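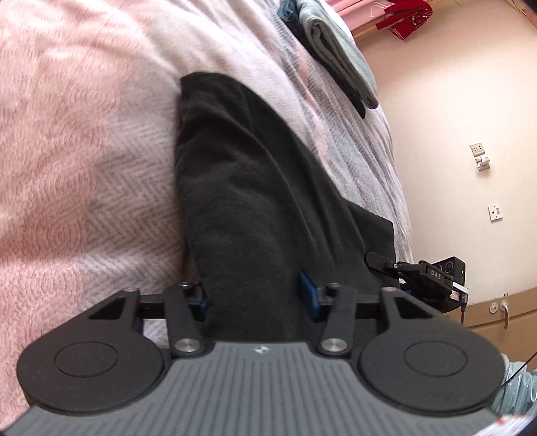
Nuttall puts hand-held grippers first in laundry robot budget

18 January 2024

Home help company Nuttall will spend the first part of its robotics budget on hand-held grippers and on paying staff to use them, and will leave its decision on robot arms until later in the year.

The company, which cleans and does laundry in private homes and small guest houses around Walitz, published its equipment plan this week. It sets aside money for 80 hand-held grippers, to be shared among its home teams, and for three robot arms that would be installed in its own linen rooms if the first stage goes well. The arms have not been ordered.

Staff using the grippers handle towels, blankets and clothes in ordinary bedrooms, and the recordings are passed to the Netar project, a joint effort between Nuttall and the software firm Branda. Netar is meant to produce a control system that can pick up, spread and fold household fabrics. Nuttall would have the use of it under a fixed-price licence.

According to the plan, each gripper costs £765, including its cable and a carry case. Spare fingertips are bought separately and come out of the same budget line as gloves and aprons. The company says this was done because fingertips are expected to wear out and be replaced often, and the managers who already order small supplies can order them without asking head office.

The plan gives more room to staff time than to hardware. It says that an earlier trial ran to 529 hours of recorded handling and that wages made up the largest share of the cost. Charging, unpacking and labelling were not counted in those hours, and several teams reported that these jobs ate into their working day. Paid time for them has now been added.

"We priced the trial as if people picked the gripper up and started straight away," the company says in the plan. "The new budget pays for the part of the shift before and after."

Soft goods have been chosen over dishes or general tidying for practical reasons. Laundry is already the service most customers pay for, and most of the handling is done on top of a bed, so no tables or stands have to be carried into the home. Fabrics are also where Branda says it is shortest of material. Towels and fleeces bunch up differently each time they are put down, and a thick blanket behaves quite unlike a sheet.

Teams have been asked not to straighten a room before they begin. Other bedding can stay where it is, and items may be picked up however they happen to lie. Branda wants the recordings to cover patterned covers, deep pile and dark cloth, which it says were all short in the trial.

Recording will only take place where the customer has agreed in writing. Nuttall had first planned to offer a discount on the weekly bill in return, but the plan now gives a one-off credit after the final visit. Customers can withdraw at any time and have recordings made in their home deleted. The cost of handling those requests falls to Branda.

Insurance turned out to be a larger item than the company had allowed for. Its existing policy covered damage by staff using their hands or ordinary cleaning equipment, and the insurer asked for a separate entry for the grippers. Cover for snagged or torn fabric has been included. The plan does not say what the extra premium is.

Storage of the recordings is also paid for by Branda for the length of the agreement. After that the two firms would split the cost, and Nuttall has put a sum aside so that it does not lose access to its own material if the partnership ends. An earlier draft left this out.

The robot arms are treated as a separate purchase. The plan lists what would have to be in place before an order is made: a working version of the Netar software, a floor survey of each linen room, and a quotation that includes fitting, guarding and a service contract. Prices for the arms alone were gathered last year but have been dropped from the document. Nuttall says they gave a misleading picture, as the quotations left out electrical work and the fixed benches the arms would need.

One of the linen rooms may not be suitable at all. It is on an upper floor with a narrow stair, and the company is waiting for advice on whether the equipment could be brought in without taking out a window. If it could not, the third arm would go to the main site, where it would work on towels only.

There are no plans to send robot arms into customers' homes. The document describes that as outside the present budget and gives no date for looking at it again.

Staff representatives had asked whether the spending would lead to fewer hours for home teams. The plan says contracted hours will stay as they are while recording is under way, and that any change in the linen rooms would be discussed before the arms are ordered. It does not go further than that. Taking part in recording is voluntary, and those who do so will be paid at their usual rate with a supplement for each completed session.

Training has been kept short. New users will spend a paid half-day at the main site practising on spare bedding before they take a gripper out. Trial users reported that the grip itself was easy to learn — keeping the cable clear of the fabric took longer. Several also asked for a wrist strap. Straps have been added to the order, along with a smaller carry case for staff who travel by bus.

The first batch of grippers is due in March and will go to teams that took part in the trial. The rest will follow when Branda has checked the early recordings. Nuttall can cancel the later deliveries without charge if the checks show a fault in the equipment, though not if it simply changes its mind.

Grippers no longer needed at the end of the project will be kept for training or sold. The plan puts their resale value at nothing, and any money that does come in will go towards fingertips and repairs.

Nuttall expects to review the spending before the next budget is set. Customers in Walitz who want to take part can ask their regular team for a consent form.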